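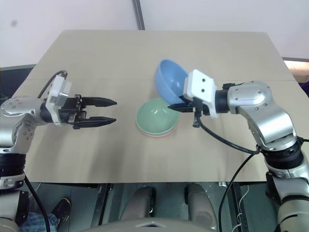 Iraís Hinojosa
hilo larguísimo de tazones, perdón de antemano, silencien si no les interesa la loza

ya quedó decidido que los pastel se quedan. el azul clarito, el verde menta y el otro. se discutió más de lo que merecía

contexto rápido: cambié la cocina de lugar casi toda en julio y desde entonces vivo con cajas. los tazones estaban repartidos en tres partes y cada mañana era abrir puertas hasta dar con uno

regla que me puse: primero sacar todo lo hondo. TODO. lo plano otro día, si mezclas platos y tazones no acabas

lo hondo incluye: soperos, los de cereal, los chiquitos de salsa, ensaladeras, el mortero (no sé si cuenta, lo conté), y una cosa con tapa que nunca he sabido para qué es

la mesa beige aguanta todo y contra la pared blanca se ve bien qué color es cada cosa. en la repisa vieja el verde menta parecía gris. se los juro

Jaqueline Ledesma me preguntó por mensaje por qué no los apilo y ya. Jaque, porque NO TODOS ENTRAN UNO EN OTRO. ese es todo el hilo, ahí va

hay tazones que apilan y tazones que se atoran. los que se atoran son los de pared muy recta. entran bonito y luego no salen ni con aceite

truco para los atorados: agua fría con hielo en el de adentro, el de afuera en agua tibia, esperar tantito, girar. no jalar. girar

con vidrio no lo hagan con agua caliente caliente, tibia nada más. yo ya perdí una ensaladera así y fue un tiradero

otra cosa, el brillo. los que son brillosos por dentro se rayan con la base del de arriba si la base viene sin esmaltar. pásenle el dedo por abajo, si raspa, raya

a los que raspan les pongo servilleta de tela vieja en medio. fieltro no, se queda con olor a humedad, ya lo probé dos inviernos

(fieltro sí para sartenes. pero eso es otro hilo y no lo voy a hacer hoy)

orden de la pila: el más ancho abajo aunque sea el que más usas. ya sé que da coraje. si el que más usas va abajo entonces NO va en pila, va aparte. así de simple

en mi casa el que más se usa es el mediano. sopa, avena, lentejas, lo que sobró de anoche. el mediano va solo, a la altura de la mano, sin nada encima

los grandotes hasta abajo, en el gabinete de piso. y los chiquitos de salsa dentro de una canasta porque si no ruedan para el fondo y aparecen en navidad

Ashwin Pai contesta que él los guarda de canto, como discos, en un escurridor de platos dentro del gabinete. no lo había pensado. ¿alguien más? ¿no se resbalan?

dice que no si el escurridor es hondo. y que con los tazones muy abiertos no jala, solo con los más planitos. lo anoto

hablando de canto: para secarlos sí, siempre ladeados. boca abajo en el trapo se quedan sudados por dentro y luego huelen a clóset

ladeado, recargado en algo, que le entre aire. y hasta que esté seco seco va a la pila. esto me lo enseñó mi tía y le costó años que le hiciera caso

pausa, se me quema el arroz

no se quemó. se pegó tantito. seguimos

los colores. me preguntan si los pastel no se ven muy de cuarto de bebé. pues sí un poco. pero la avena se ve contentísima en el verde menta y el café con leche se ve mejor en el azul

frijoles negros: en cualquiera clarito se ven preciosos. sopa de tomate: en blanco, o en el azul. crema de elote en blanco se pierde, parece tazón vacío con cuchara

yo venía de pura vajilla blanca porque "combina con todo". combina, sí. también es la vajilla del hospital, según mi hermano

donde sí me arrepentí: los oscuros mate. se les marca la cuchara, unas rayitas grises que parecen grietas. se quitan con bicarbonato y paciencia pero regresan

el bicarbonato: pastita con poquita agua, con los dedos, circulitos, enjuagar. nada de fibra verde por favor se los suplico

ah y el precio, que me lo van a preguntar. los del mercado me salieron en 125 pesos cada uno y ya hasta me duele decirlo porque antes costaban la mitad

pedí otros en línea, en Sostevska, pedido 2391 (me lo sé de memoria de tanto que he tenido que escribirles). llegó uno despostillado. ya lo van a reponer, dicen

despostillado NO se usa para comer. para llaves, para ajos, para el jabón de los trastes, para lo que quieran. para sopa no, ahí se mete la mugre y además corta

Higinio Contreras: "en mi casa todos están despostillados". Higinio te estoy leyendo con preocupación

bueno, qué se va. aquí es donde duele

se van los de propaganda, los que vienen con logo de la mueblería. se van los que no tienen par y tampoco me gustan. si no tiene par pero me gusta, se queda, no somos contadores

se va el de plástico naranja que ya está manchado de mole desde hace dos mudanzas. descansa guerrero

NO se va el de barro de mi abuela aunque ocupa el lugar de cuatro y no lo uso. ese ni se discute. va arriba del refri y ya

lo que se va lo envuelvo en periódico uno por uno y va a una caja BAJITA. las cajas altas de loza son trampa, pesan como muerto y las de abajo se truenan

y en la caja van parados, no acostados uno encima de otro. de canto aguantan mejor el brinco del coche. lo mismo que los platos, la gente no me cree lo de los platos

le escribes por fuera "tazones" Y a dónde va. no solo "cocina". en mi última mudanza todo decía cocina. la licuadora decía cocina. unas botas decían cocina

Nawal Lamrani pasa por la caja a las 6, entonces me tengo que apurar y dejar de escribir aquí

(no dejé de escribir aquí)

duda seria para quien sepa: ¿ustedes forran las repisas? yo puse un hule transparente y se me hizo ola con el calor. estoy por quitarlo todo y dejar la madera pelona

opción que me pasan: tapete de corcho delgado. opción dos: nada y limpiar más seguido. opción tres de Jaque: "el que sea pero ya decídete mujer"

voy con nada. si en un mes me arrepiento hago otro hilo y me regañan

medidas: mídanle el alto a la repisa ANTES de hacer la pila. yo hice una torre preciosa, fui a guardarla y chocaba con la de arriba. a desarmar todo otra vez

y déjenle espacio para meter la mano por encima. si cabe exacto no sirve, porque para sacar el de arriba hay que levantarlo tantito primero

también: agarren el tazón de la orilla y del fondo, no nada más de la orilla con dos dedos. sobre todo con jabón. sobre todo los pesados. sobre todo si están hablando por teléfono como yo

me preguntan por las tapas de los tupers. no. hoy no. ese cajón no se abre en este hilo

ok estado del asunto: los pastel ya tienen lugar, junto a la ventana. los medianos blancos a la derecha. ensaladeras abajo. barro en el refri (arriba, ARRIBA del refri)

me sobró media repisa y no sé qué ponerle. tengo miedo de llenarla de tazones

Higinio propone tazas. Higinio ya no opines

corrección: más arriba puse que el mortero contaba como hondo. ya lo saqué de la cuenta, pesa muchísimo y no lo voy a andar subiendo. vive junto a la estufa

otra correcion, lo del hielo: es hielo en el de ADENTRO para que se encoja. varios me lo repitieron al revés en los comentarios y así no sale nunca, se aprieta peor

me dice Nawal que ya vio la caja y que también quiere uno de los verdes. no Nawal. el verde menta no está en la caja por algo

le ofrecí la cosa con tapa que no sé para qué es. dice que es mantequillera. llevo años guardando ahí ligas del pelo

me la quedo entonces. ya tengo mantequillera

último aviso útil: si compran tazones en línea fíjense en el diámetro Y en la altura, porque en foto todos parecen de sopa y luego llegan de aceitunas. me pasó con dos pedidos seguidos

y que la base sea ancha. los de base chiquita se ven muy elegantes hasta que alguien apoya la cuchara en la orilla y adiós caldo, hola mantel

ya, me voy a cenar. lentejas. en el azul

mañana si me da tiempo contesto lo de los platos parados en la caja que veo que hay pleito en los comentarios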